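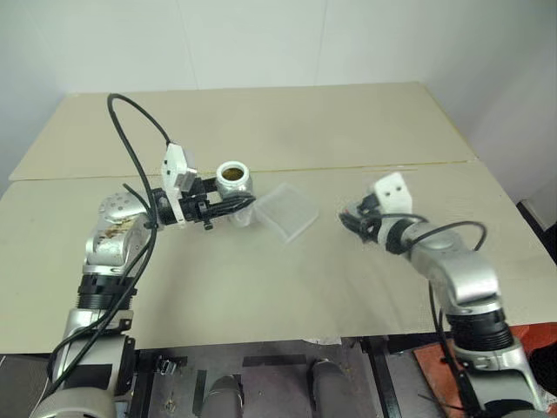

Figure 4. Jar and square container on the work table.

4. Storing and Labeling Dry Goods

Follow this section after the Plutia shelf unit has been put together and fixed to the wall (see section 3). You will need the label sheet from the Brasano accessory pack, a soft cloth and a pencil.

4.1 Preparing the containers

1. Wash all jars, containers and lids in warm water with mild dish soap.
2. Rinse, then leave them upside down on a rack overnight.
3. Check the rim of each jar for chips. Do not use a chipped jar.
4. Press the seal into the groove of each lid, flat side up.

CAUTION: Do not pour boiling water into the plastic containers. They may warp and the lids will no longer close.

4.2 Filling

1. Place the container on a flat, steady surface.
2. Fill to 2 cm below the rim.
3. Wipe the rim with the cloth.
4. Close the lid and press down on all four corners. For jars, turn the lid clockwise until it stops.

NOTE: Flour and sugar settle after a day or so. Top up before labeling if needed.

4.3 Labeling

1. Write the contents and the date you filled the container in pencil, for example: Rye flour, 5/17/25.
2. Stick the label to the front, below the lid line.
3. When refilling, erase the old date and write the new one. Finish what is left before adding new goods.

4.4 Loading the shelves

1. Put the heaviest containers on the bottom shelf.
2. Leave a gap at the back for air.
3. Keep the load on each upper shelf under 200 ounces.

CAUTION: Never hang containers from the front rail. The rail is a stop only and will not carry weight.

For spare lids and seals, see section 7.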